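Skatura Hand-Guided Teaching Kit
Set-up guide, section 5: Recording the shelf-to-basket task
Revised 11/14/21

The Skosell brochure says a new task can be taught in an afternoon. Plan for longer. Teaching by remote control is easy to start and slow to do well, and most of the trouble comes from recordings that looked fine to the person at the controls.

This section assumes the arm is bolted down, the leader handle is paired and both cameras show up in Krajčí. If any of that is untrue, go back to section 4.

5.1 Lay out the table

1. Place the acrylic rack and the basket where the arm can reach both without straightening fully.
2. Stock the rack with ordinary packets. Mix bags, boxes and cans if the robot will meet all three later.
3. Open the wrist view and drive the arm to its start pose with the fingers closed.
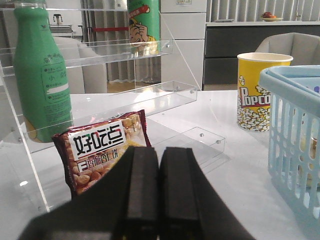

4. Save the pose as HOME. Begin every recording from it, including the ones you expect to throw away.
5. Wipe the tabletop and look for glare in the live view. Dim or move a lamp if a bright spot lands where you plan to grip.

Note: The software will offer to "auto-balance" the light. We have left this on and off through a whole February of recordings and could not tell the difference. Leave it off so there is one less thing to wonder about.

5.2 Record a demonstration

1. Press the pedal once and wait for the tone.
2. Move to the packet, open the fingers, close on it and lift straight up.
3. Carry it over the basket rim with room to spare. The wrist camera is a poor judge of height, so check the side view before you cross.
4. Lower, release, back out the way you came in.
5. Press the pedal again. Mark the take KEEP or DROP before starting another.

Caution: Keep your free hand out of the basket while the handle is live. The arm copies the handle, and it copies a sneeze as well.
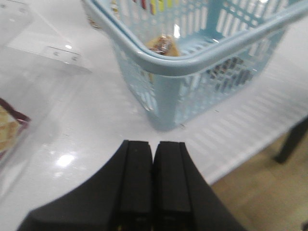 Approach to the basket

Operators tend to come in low and fast once they have done a few takes. The robot will learn that too. Slow down near the rim and correct early – a late swerve teaches a late swerve.

1. Stop short of the basket wall.
2. Raise the wrist until the rim sits well below the fingers.
3. Move in over the opening and pause for one breath.

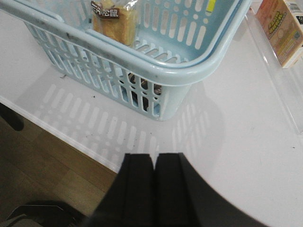 4. If you touched the rim, mark the take DROP, even if the packet landed where it should. The training screen gives such takes a green check. Ignore it.

5.3 How many takes

Forkberg suggests 10 takes per item. That was enough for us to get a robot that could do the task on the same table, in the same light, with the same bag. For anything looser, expect to need around 3000. More takes of the same easy move will not help much, so shift the basket and swap the packets between batches.

5.4 Check before training

1. Play back every fifth take from the side camera at full speed.
2. Compare the basket position with your batch notes.
3. Delete takes with long idle stretches. The trim tool claims to find these and misses plenty – do it by eye.
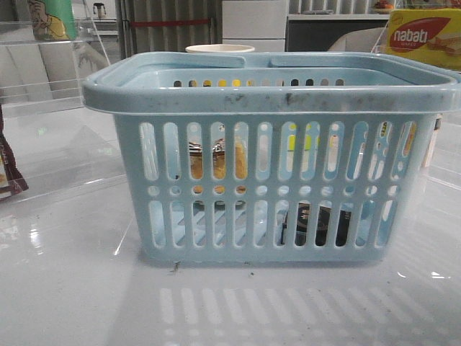

Side camera view, basket with rack at left.

4. Export the batch and write down its name somewhere other than the training computer.

If the export stops with error 4000, the disk is full, whatever the message says. Clear the DROP folder and export again.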